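February, Sunday afternoon, Ponce bench

Right, sorting day for the Hotden odds and ends, which I've been putting off since we moved the benches round. I started with the shared spreadsheet – 1,155 lines in it, and when I'd gone through every box and ticked things off I'd got to 1,101. So 54 missing! I went back through the Grikomis crate in case I'd skipped a layer (I had, but it was only packing paper).

Osamu Hirano reckons most of the gap is stuff Azucena Barajas signed out for the Idness open day and hasn't put back on the sheet yet. Have messaged her. Osamu, if you're reading this, you still owe me the key to the tall cupboard.

Other things while I remember. The little drawer unit with the pink fronts is staying, I like it, and the round black knobs are much easier to get hold of than the flat tabs on the old grey one. I want small stuff in there and nothing else, please, so no screwdrivers. The two rolls of tape with the purple rims are down as one line in the sheet and ought to be two. Same trouble with the soft toys – someone has typed "bear, frog etc." and left it at that, so I've split them up. The frog in the stripy shirt lives on the hook rail, and the bear hasn't got a home at all yet.
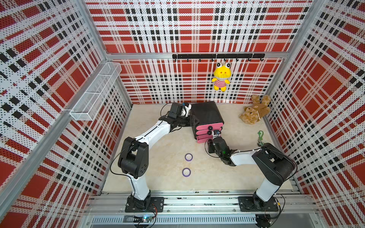

The green keychain toy can go on a hook as well, it's got a clip loop so it may as well use it. I've ordered 10 more label sheets and will do the drawers when they turn up. Still to do: the bottom shelf, the tin of mixed washers (ugh), and a proper line in the sheet for the bear.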